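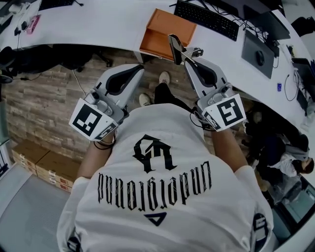 I've been meaning to write about the council by-election since the leaflets started coming through the door in October, and now I have 5 of them propped against the toaster (three from the same candidate, bless her).

I went along to the hustings in Tefera hall the other evening, fully expecting to slip out at half time, and ended up staying until they stacked the chairs! Nayeli Tamayo was the one who surprised me. I'd had her down as a single-issue person, all about the 105 bus to Sketum, but she talked very sensibly about the library hours and the state of the drains on our side of town, and she admitted when she didn't know something, which I liked enormously.

Last time the seat was won by 226 votes, so please don't think yours won't matter. Polling is at the Jamotow school again, using the side gate, and do remember to bring your photo ID. I'm going after breakfast, and I still haven't quite made up my mind.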